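Sellers of small boats should put the faults first

I have bought and sold small boats for most of my adult life, never anything grand, and I think the way we advertise them to each other is bad. The adverts are long where they should be short and silent where it matters. A buyer reads a list of a dozen extras and still does not know if the transom is sound.

Take the last one I went to see, a Drelley day boat kept on a mooring at Undby. The advert gave me two bilge pumps, a set of fenders, a folding anchor, cushions and a radio. It gave me nothing on the engine except the word "reliable". I drove 200 miles there and back. The engine started, ran for a minute and stopped, and the owner said it did that sometimes. He was a pleasant man and I don't think he meant to cheat me. He had lived with the fault so long that he had stopped counting it as one.

Extras are cheap

A pile of gear in a locker adds very little to the worth of a boat. Old lifejackets need testing or replacing. Flares are nearly always out of date. Rope that has sat in the sun for years should go in the bin. I would sooner have a bare hull with an honest account of its repairs than a full one with no history, and I would pay more for it.

What I want at the top of an advert is the state of the hull, the age and hours of the engine, when the boat last came out of the water, and what the owner would fix next if he were keeping it. That last question is the best one I know. I ask it on the phone before I agree to travel. Owners who answer straight away are usually worth a visit.

Trailers deserve a paragraph of their own

A trailer is half of a small boat, and most sellers give it a line. "Road trailer included" can mean anything from nearly new to something that will lose a wheel on the dual carriageway. I once towed a little cruiser home on a trailer described as good. One of the bearings failed with 50 miles still to go, and I spent the evening in a lay-by waiting for a recovery truck. The repair was not dear, but the recovery was.

If the bearings have been done, say when and by whom. If they haven't, say that. The same goes for brakes, tyres and lights. A tyre can have plenty of tread and be cracked right round the wall from standing in a yard.
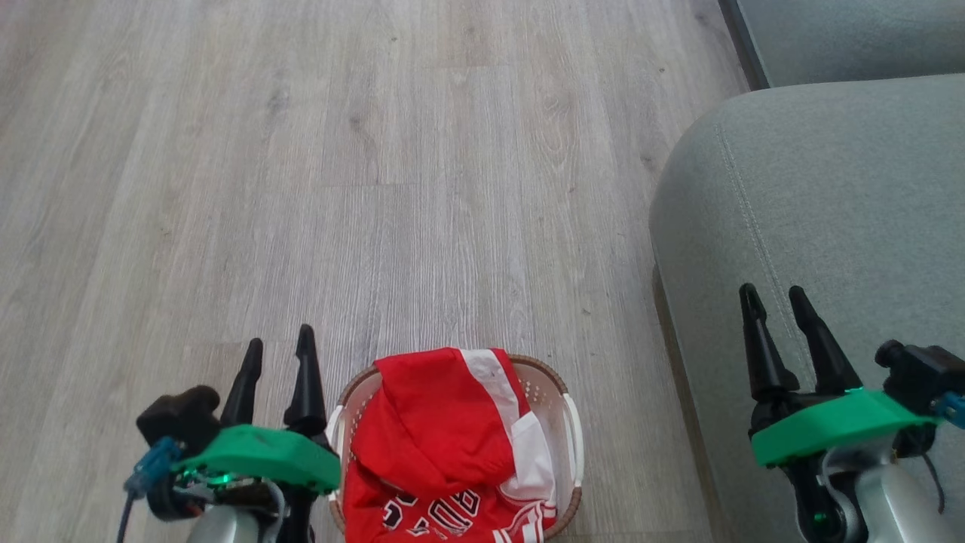
The asking price

"Offers" is not a price, and "sensible offers" is an insult given in advance. Put a number on it. I know the argument on the other side, which is that a number scares people away before they have seen the boat. Perhaps it does, but those people were not going to pay it anyway, and you have saved a morning of making them tea.

Zodwa Fourie, who sold me my present boat, had the right idea. She had kept every receipt in a biscuit tin and the asking price came with a sheet showing what she had spent. The Trondico outboard had cost her £543 to put right, and she had the bill. She told me the cabin window leaked in driving rain and that she had tried to seal it twice. I offered a bit less than she wanted, she said no, and I paid the full price. The window does leak. I knew it would, so I have no complaint.

Buyers are not blameless

I should be fair to sellers here. Plenty of buyers turn up in March with no intention of buying, climb all over the boat and leave muddy prints on the seats. Others agree a price by phone and start knocking it down on the slipway over scratches that were plain in the photographs. A seller who has been through that a few times will learn to keep his mouth shut, and I can see why.

Still, somebody has to go first, and I think it has to be the person who knows the boat. I am selling my old Dağdelen dinghy this spring and the advert is already written. It opens with the soft patch in the foredeck, then the missing rudder pin, then the trailer, which needs new tyres before it goes on the road. The sails come after that. The oars are at the bottom, and one is slightly shorter than the other.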